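Draniro Bench Guide, release 8
Section 4: Setting up the tray transfer trial

Read this section before you run anything. The Cordero method claims that a two-armed robot can learn to move moulded parts from a table to a bin from recorded runs alone, with no model of the part. The Gurnitz team's write-up reports that it works. We have had mixed luck, and most of our bad results came from a sloppy set-up which made the method look better than it was.

4.1 Laying out the table

1. Clear the table top and wipe it down.
2. Set the black trays along the table, toe end away from the robot. Small differences in angle are wanted. If every tray sits at the same angle, the policy learns the angle and you learn nothing about the policy.
3. Check the head view for glare. A glossy yellow top throws back pale patches, and these move when the lights are changed.
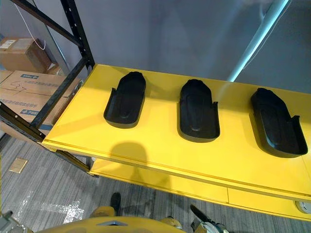 4. Start Witumness and load the trial file. Wait for both arms to report ready.
5. Run the arms to the start pose and back. Stop if either one touches the table.

Note: The head casts a shadow over the near part of the table. Leave it alone during recording. We once moved a lamp to get rid of it, and 1115 runs recorded before the change could no longer be compared with those that came after.

CAUTION: Keep hands off the table while the arms are live. The soft stop is slower than the Cordero paper suggests. Use the red button.

4.2 Placing the bin and shelves

6. Put the bin on the floor within reach of both grippers.
7. Lay the shells across the boxes in the bin, side by side and all facing one way. Turning one round is a separate test (see 4.5) and should be logged as such.
8. Load the shelves with the mixed parts: trays on top, metal discs on the middle shelf, square blocks lower down.
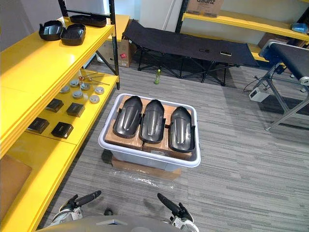
Photo: Draniro bench team, August. Head camera view.

9. Keep cables clear of the path of the base, then save the layout under a new name. Do not write over an old one.

Note: Clear plastic film is hard on the depth reading. The write-up says the method "copes with clutter", but gives no figures for film. Log any that is on the floor and treat the claim as untested.

4.3 Recording and scoring

10. Record in blocks, with the same layout throughout each block.
11. Score a run as a success only if the part is at rest and the gripper has let go. The Gurnitz scoring counts a part that is still held over the bin. Ours does not, and the two sets of scores should never be put in one table.
12. Keep the failed runs. All 2160 runs in the shared set are marked as clean, and we have yet to find out how many were thrown away to get there.

CAUTION: Do not retrain between blocks on the same day. A rise in the score after retraining may be down to nothing more than a warm arm — repeat the block on a cold start before you report it.

If the score for a block differs from the last by more than 8 points, go back to step 3 and check the lights.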